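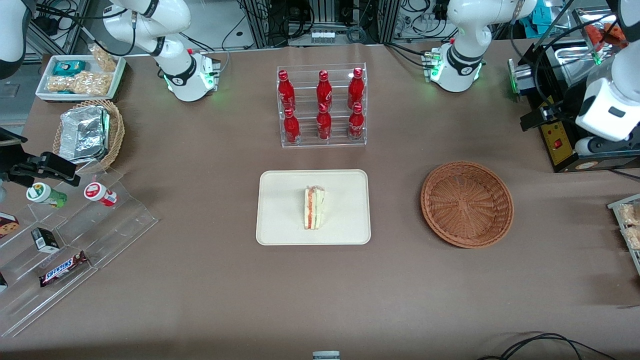 Braços robóticos brancos montados ao longo de uma mesa de trabalho.

Escolas secundárias de Grulldale vão começar as aulas mais tarde a partir de novembro

6 de outubro de 2019

Os alunos das duas escolas secundárias de Grulldale vão entrar nas aulas às 8h50, e já não às 8h00, a partir do primeiro dia letivo de novembro. A mudança foi aprovada pelo conselho de educação do município, depois de uma reunião que durou quase toda a noite e na qual falaram pais, professores e também alguns alunos.

A decisão abrange a Escola Secundária Psarras, no centro, e a Escola Secundária de Trallholm, na margem norte do rio. As escolas primárias ficam com o horário que têm hoje. Para o terceiro ciclo, o conselho pediu mais tempo e vai tratar do assunto em separado.

Florêncio Frade, que dirige os serviços de educação de Grulldale desde o ano passado, apresentou a proposta no mês de maio. Na altura, o plano previa o início às 9h00 para todas as escolas, mas os serviços de transporte explicaram que não havia autocarros suficientes para levar todos os alunos à mesma hora. A hora de 8h50 foi o resultado de várias semanas de trabalho com os horários na mão.

"Os professores do primeiro tempo dizem-nos há anos a mesma coisa: uma parte da turma ainda está a dormir", disse Florêncio Frade durante a reunião. "Não espero que um horário resolva tudo. Mas penso que podemos dar a estes jovens uma manhã um pouco mais razoável."

Com o novo horário, as aulas terminam às 16h10 na Psarras e às 16h15 em Trallholm. A pausa do almoço perde 10 minutos nas duas escolas. Foi este ponto que trouxe mais críticas, sobretudo em Trallholm, onde a cantina é pequena e as filas são compridas. A direção desta escola informou que vai organizar o almoço em turnos e que o primeiro turno será para os alunos mais novos.

Os autocarros

A maior alteração para as famílias está nos transportes. Os alunos que moram em Tondby e nas aldeias à volta dependem do autocarro escolar, e são 170 os que fazem esse caminho todos os dias. Até agora, o autocarro recolhia primeiro os alunos do secundário e fazia depois uma segunda viagem para a escola primária de Tondby. A partir de novembro a ordem será contrária: primeiro as crianças da primária, a seguir os alunos mais velhos.

Alguns pais de Tondby não ficaram satisfeitos com esta troca. Uma mãe com filhos nas duas escolas explicou ao conselho que sai de casa às 7h30 para trabalhar e que o filho mais velho costumava acompanhar o irmão até à paragem. Com a nova ordem, o mais velho ainda pode fazê-lo, mas depois tem de voltar para casa e esperar sozinho. Outro pai perguntou o que acontece nos dias de neve, quando a segunda viagem já hoje chega atrasada.

Os serviços de transporte responderam que haverá um autocarro de reserva nos meses de inverno, estacionado na garagem municipal de Trallholm. O custo está incluído no orçamento que o conselho aprovou na mesma noite. As novas paragens e os horários completos serão enviados às famílias por carta antes do fim deste mês, e estarão também afixados na entrada de cada escola.

Salas abertas antes das aulas

Para as famílias que não podem mudar a hora de saída de casa, as duas escolas vão abrir as portas às 7h30, como fazem atualmente. Na Psarras, os alunos poderão ficar na biblioteca ou na sala de estudo do rés do chão. Em Trallholm será aberta a cantina, onde se vai servir um pequeno-almoço simples - pão, fruta, leite e chá. Os alunos não precisam de fazer inscrição, mas a escola pede que avisem na primeira semana se pretendem vir com regularidade, para poder calcular as quantidades.

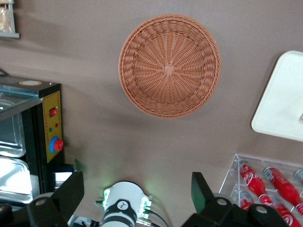

Um cesto redondo de material entrançado, vazio, ao lado de um tabuleiro branco.

A vigilância destas salas ficará com os assistentes que já trabalham nas escolas. O sindicato pediu que as horas fossem escritas no contrato de cada pessoa e não tratadas como um favor. Florêncio Frade aceitou o pedido e prometeu que os contratos revistos estarão prontos para assinar antes da mudança.

Uma consulta com resultado claro, mas não unânime

Antes de votar, o conselho recebeu os resultados da consulta feita em junho e setembro. Entre os alunos que responderam, 82 por cento preferiam começar mais tarde. Entre os pais, a maioria era também favorável, mas a diferença foi mais pequena, e em Tondby as respostas contrárias foram mais numerosas do que as favoráveis.

Os professores ficaram divididos. Vários disseram que gostariam de ter uma manhã mais calma para preparar as aulas. Outros, em especial os que vivem fora do município, receiam chegar a casa muito tarde nos meses escuros. Os treinadores dos clubes desportivos escreveram uma carta conjunta em que pedem que o pavilhão da Psarras fique aberto mais uma hora à noite, porque os treinos dos jovens vão começar também mais tarde. O conselho não decidiu sobre este pedido e enviou-o para os serviços do desporto.

Uma aluna do último ano de Trallholm, que falou em nome da associação de estudantes, apoiou a proposta e pediu ao mesmo tempo que os testes deixem de ser marcados para o último tempo da tarde. Este pedido foi bem recebido na sala, mas depende da direção de cada escola.

Avaliação no fim do ano letivo

O novo horário será aplicado até ao fim deste ano letivo. Em maio, as escolas vão entregar ao conselho os dados sobre atrasos, faltas no primeiro tempo e utilização das salas abertas de manhã. Haverá também uma nova consulta às famílias, desta vez com perguntas separadas sobre os transportes. Só depois disso o conselho vai decidir se o horário fica ou se será corrigido.

Duas sessões de esclarecimento estão marcadas para os pais, ambas às 19h00: a primeira no auditório da Psarras e a segunda na escola primária de Tondby. As datas vão ser comunicadas na mesma carta em que seguem os horários dos autocarros. Quem não puder estar presente pode enviar as suas perguntas por escrito à secretaria da escola do seu filho ou diretamente aos serviços de educação, que têm atendimento ao público todas as manhãs no edifício da câmara, segundo piso.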